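okay the Gendelbridge youth theater fundraiser is over, my feet are destroyed, and I have so much to say, so this is going to be a thread

first, the number. we were hoping for 3,000 dollars to keep the fall show going. we passed it before the raffle even started!! I was standing by the coat rack when somebody yelled it across the room and I yelled back and I think I scared a grandpa

if you're new here: it's a free program for middle and high school kids. they write the scenes, they build the sets (kind of), they perform at the old Cordier building on the hill. no auditions, you show up and you're in it

I joined as a "helps with snacks" parent. I am now apparently a "runs the lighting board" parent. my kid aged out two years ago. I'm still there. draw your own conclusions

the kids opened the night with a piece from last season, the bus stop one. I've seen it 8 times and the part where they all miss the bus on purpose still gets me. they've changed the ending and it's way better, sadder and also faster

(if you only saw the spring version, the older sister stays now. she used to leave. big fight in rehearsal over this, the kids voted, I stayed out of it, I was Team Leave)

then a girl who joined in August got up and did a solo. she barely said a word for her first month, would only paint flats. sang the whole thing with her eyes shut, and when she opened them people were on their feet. I had to go and look at the fuse box for a while

oh and the sound went out in the middle of the dance number and they just kept going! one of the boys started clapping the beat and the whole room picked it up. when the speakers came back the music was way behind the clapping so we turned it off again
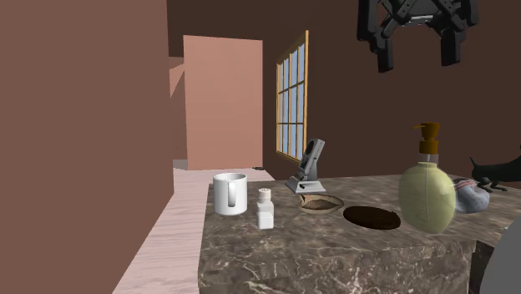
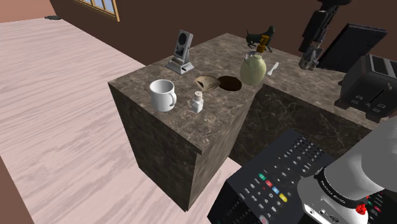
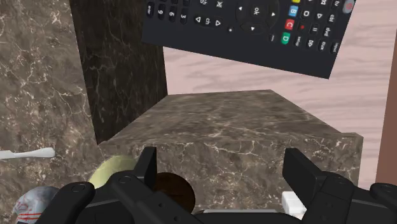 mug, mug again, remote

food report, because I know some of you only follow me for this. Prindov Bakery gave us trays and trays of those little plum things. I had a plan to save some for the cast. the plan failed. sorry, cast. I owe you plum things

somebody's aunt brought a giant pot of white bean soup that wasn't on any list and it was the best thing there. if you are the aunt, please get in touch, I have your ladle

the raffle went long. it always goes long. next year we are not reading out every single ticket number twice, I'm putting that in writing so people can hold me to it

grand prize was dinner for two at Botura and it went to a guy who had wandered in thinking it was the chess club. he'd bought one ticket. he stayed for the second half and asked when the fall show was, so I guess we got a fan out of it

we set out 200 chairs and I was sure that was too many. I argued for less! I was wrong, there were people sitting on the stairs and a row of little kids on the floor right up against the stage with their shoes off

a couple of you asked where the money goes so: most of it is rent on the rehearsal room. then the van for the kids who live out past the quarry, then lights, then fabric. we go through a shocking amount of fabric

if you missed it and still want to chip in, there's a jar at the Prindov counter through the end of the month. cash or a check is fine. please no more foreign coins, we have a whole sock of them

also we need people who can sew. or who can sort of sew. or who own a sewing machine and will let a teenager near it. Tuesdays used to be the costume night but it's moving, so message me and I'll tell you when I know

fall show is all new stuff. there's a murder in a laundromat, there's a ghost who works for the county, and there's one scene they won't let any adult read yet. rehearsals start back up at 4:30 after school, same door as before, the one that sticks. push with your shoulder

to everyone who stacked chairs at the end without being asked, I saw you and I love you. one of you took my gray sweater though. it has a hole in the left elbow and I'd like it back

going to bed. will post the cast photo when I get it from the kid who took it, he says he's "editing"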